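Equipping a Second Robot Workstation: What We Planned, What We Costed and What We Forgot
Group project report, Skultley College
Submitted in May

1. The task

Our group was asked to plan and budget for a second robot workstation, to stand next to the one the department already has. The existing station is known as Hebden, after the room, and is used for kitchen handling tasks. We had to produce a shopping list, a price for each line and a plan for getting it all delivered before next year's intake arrive. We were not asked to programme anything, which several of us took as a comment on last term.

2. How we went about it

We began with the supplier's quote. Bismont sent a very handsome one, with the arm, the gripper and the controller priced as a bundle and everything else described as "site dependent". Everything else, as we now know, is where a budget goes to die. So we put the quote away and spent two afternoons at Hebden while it was being used, writing down whatever was on the table or attached to it and asking what it would take to replace.

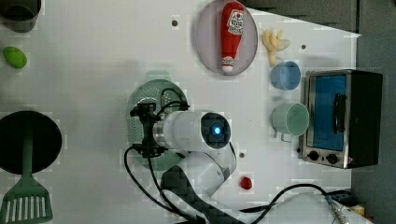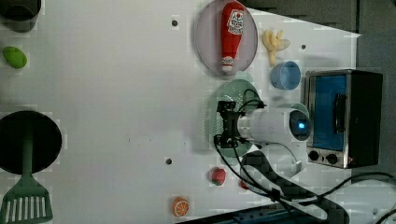
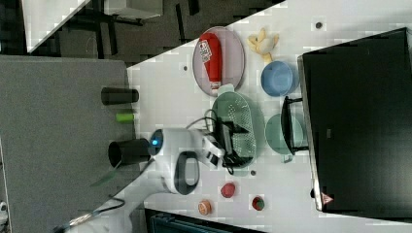 Figure 1. The arm and table at Hebden, with toy food and kitchen items set out.

3. What the list looked like afterwards

The first draft had 7 lines. The final one had 30. The arm and gripper are still by far the largest cost, but they were never in dispute, and we spent most of our meetings on the small stuff.

Cables. Our first draft allowed nothing for these. One look at the gripper was enough to correct that. We have added spare cable, clips and a sleeve to keep the loops tidy, and we have also read the Trandance cable guide, so that nobody else in the group has to.

Table. We had priced an ordinary white desk. Hebden's top has small holes in it, which we asked about too late to get a proper drawing. The plan now says "to match existing", and we know how that sounds.

Props. The toy food is cheap and the toaster oven is not a toy. We had lumped them together under "kitchen bits, £60", a figure that survived three meetings before anyone questioned it. Plates, cups, pan, spatula, colander and food now share one line, and the oven has its own. We asked for two sets of the small items, as toy fruit goes missing at a rate we couldn't explain.

Contingency. We set aside £600. Our supervisor thought this was low. We thought it was low as well, but it was what was left.

4. Delivery

Bismont quotes a longer wait for the gripper than for the arm. If both are ordered together, the new station will spend the first part of term as a very expensive coat stand. We suggest ordering the gripper first and the props last – they can be bought in town in an afternoon.

5. Problems with our method

Two afternoons is not long. We only saw kitchen tasks, so anyone wanting the station for something else should check the list again. We also counted second-hand prices for a few lines and new prices for the others, and only noticed this while writing section 3. The corrected sheet is in the appendix, with the old one behind it for comparison.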